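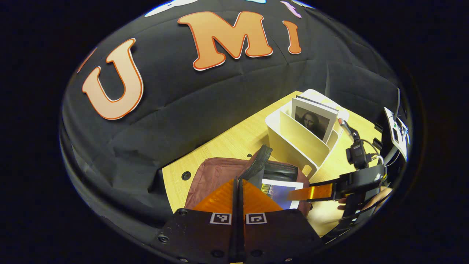 The paper banner is the cheapest thing at any party and takes the most work. You can rent a hall in Mitley for an afternoon, order a cake over the phone and have chairs dropped at the door, and you will still be up at midnight trying to work out why your capital R looks like a man falling down stairs.

I have made a lot of letters. I made them for school fairs, for a retirement lunch, for a cousin's wedding that wanted gold and got mustard. Last October I cut out enough of them to welcome a whole softball team home to Ivby, and by the end my scissors hand had the grip strength of a boiled noodle. Nothing about the experience improved me as a person. I came out of it with opinions, though, and an editor who was short a feature.

The first opinion is that people choose their words too late. They buy the paper, they clear the table, and only then does somebody notice that CONGRATULATIONS has 15 letters and the wall doesn't. The old sign painters measured the wall first. They also charged for the job, and I suspect the two are connected.

The second concerns S. Every alphabet has a bully in it and ours is the S. Draw it freehand and the top comes out bigger than the bottom, so you fatten the bottom, and now it's a swan. The professionals make the lower curve a hair larger on purpose, so the letter looks as if it could stand up by itself. I've tried this. Mine looks as if it could stand up by itself after a nap.

Then there is spacing, where friendships end. Put the same gap between every pair of letters and the word will look wrong, and three people holding three rulers will tell you it's right. An A next to a V needs to snuggle. Two I's need some air. You have to squint at it from across the room, and the person up the ladder has to keep moving things a finger's width to the left while you squint, and it helps if this person likes you a great deal. 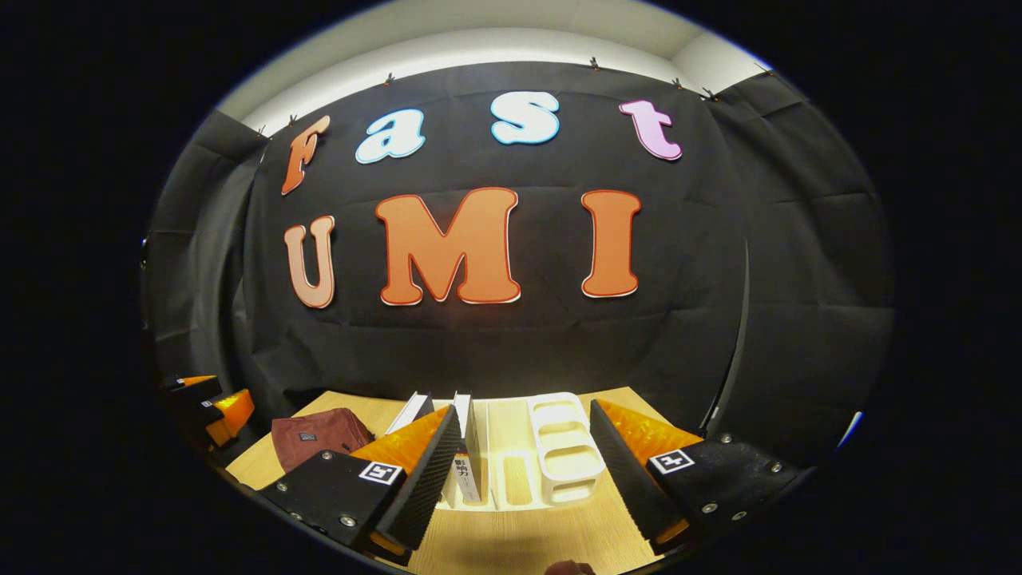
Color is easier than people fear. Orange will forgive nearly anything. Yellow disappears on a white wall at ten paces, and red on green makes everyone's eyes hum. A thin border in a contrasting shade covers a multitude of bad scissor work, and I'd put one on every letter I own if I could be trusted to cut two edges in a row.

You can buy your way out of all this, of course. Plurkier sells a boxed alphabet for $39, and the Majali set runs to $22 and comes with 4 of each vowel, which tells you somebody there has once tried to spell something. They're handsome. They hang flat. I bought the cheaper one and used it twice, and both times a guest asked me where I'd ordered it from, in the voice you'd use to ask about a frozen lasagna.

So I'm back at the kitchen table with a pencil and a stack of card. There's a christening coming up in Mitley and the baby has been given nine letters, two of them S.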